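Open Day Working Group -- minutes, October

Present: Wajid Pirzada (chair), Consuelo Giraldo (notes), Plosov, Nyitrai, two from catering, one from Semex by phone till 3
Apologies: Farik

1. Last minutes
Agreed. One correction, the hall booking is in our name, not catering's. CG to fix.

2. Matters arising
Parking -- done. Badges -- printers want the final list before they'll quote. Nyitrai chasing. Lanyards left over from last year are fine, use those up first.

3. Report on the demonstration visit
WP and CG went over to see the bun demo as it will run on the open day. Two arms, one steamer on a table, buns and plate at the right hand end. Wajid thought it was a good choice, people understand food straight away and don't need a talk first. CG agreed but said visitors at the back won't see much over heads. Table is low. Question of a raised platform -- hall has one, nobody sure of the size. Plosov to measure.

Discussion on how long a turn should last. Plosov wants a full run each time, lid and all. Nyitrai would sooner have short goes and a chat in between. Left it that we try both at the rehersal and pick.
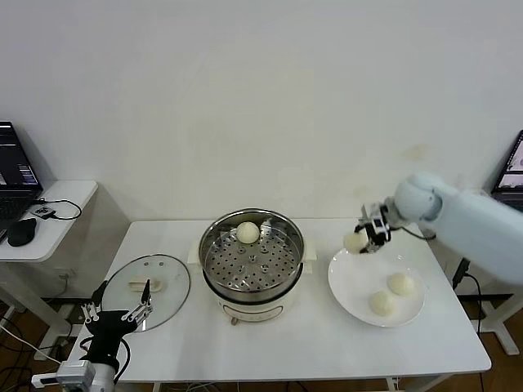
Catering asked if visitors will be eating the buns. WP said no, demo buns stay with the demo. Catering will do a seperate tray at the tea point, 300 pieces, labelled for allergens. Must be clear to visitors which is which. Sign needed, CG to write, plain wording please.

Steam -- Semex raised smoke detectors in the hall. Site office to be asked what type they are. If there's a problem we run the steamer cold and say so on the sign.

Cables. Long discussion. Floor cables must be covered before doors open, no exceptions, last year's trip was mentioned again. Plosov has some rubber matting but not enough. To order more out of the equipment line.

Barrier: rope and posts, one arm's reach plus a bit. Semex said that's not a distance and can we please write down a number. Semex to send one in writing.

4. Numbers
71 signed up so far, most for the morning. Afternoon looks thin. Nyitrai to email the schools again. Agreed not to close the morning list yet.

5. Money
Budget stands at 3,460. Matting and signs to come out of that. Catering quote still not in. Wajid not happy to sign anything off until it is.

6. Rehearsal
Full run in the hall the evening before, 6pm start. Everyone on a demo to be there, including Farik -- CG to let him know. Stewards only need the last half hour.

7. AOB
- Quiet room, yes again, same room as before.
- Photos: notice at the door and a line on the booking form. CG.
- Plosov asked for a second kettle. Agreed.

Actions
Plosov -- platform size, matting, kettle
Nyitrai -- badges quote, schools email
CG -- booking correction, bun sign, photo notice, tell Farik
Semex -- barrier distance in writing
WP -- site office re detectors, chase catering quote

Next meeting same room, 2pm, date to be sent round. Closed 3.40.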